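第4节 在仿真中核对台面布局
适用于Janska台面套件,修订日期2025年9月2日

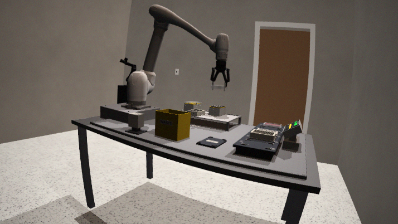

图4-1 仿真视图:机械臂、黄色废料箱、架高平台与右侧仪器台

销售页说Salholm软件能“自动识别布局”。我们试下来,它读取的是你填进去的布局文件,填错了照样画得很漂亮。请按下列步骤自己核对。

1. 打开Salholm,载入默认布局。首次载入较慢,窗口无响应时先别强制退出。

2. 选中机械臂底座,核对安装坐标。默认值按出厂台面给出,换过台面的用户必须重新测量后填写。

3. 检查废料箱。模型里它是敞口的,软件只检查箱壁碰撞,不计算箱内堆积高度。所谓“满箱预警”靠的是丢弃次数,默认上限115次,耗材尺寸一变,这个数就没有意义。

4. 逐个点选架高平台上的器皿,确认型号与实物一致。平台前方的黑色方形板托单独登记,容易漏掉。

5. 将夹爪升至台面上方的空旷位置,再运行“空走”程序。速度先设为29%,宣传的全速模式留到实机验证之后。

6. 导出报告。若出现代码853,多半是仪器台坐标缺失,补填后重跑第5步。

注意:仿真通过只说明模型之间没有相撞。线缆、管路和台面轻微不平都不在计算之内。

注意:手册旧版称“3000次循环免校准”,我们没有找到对应的测试条件,本版已删去。建议每次搬动仪器后重新校准。

小心:用Prusa打印机自制的夹指不在模型库中。未导入实际外形就运行,软件不会报错,夹指却可能撞上器皿边沿。

显示屏支架的碰撞模型计划12月更新,在此之前请手动设置禁入区。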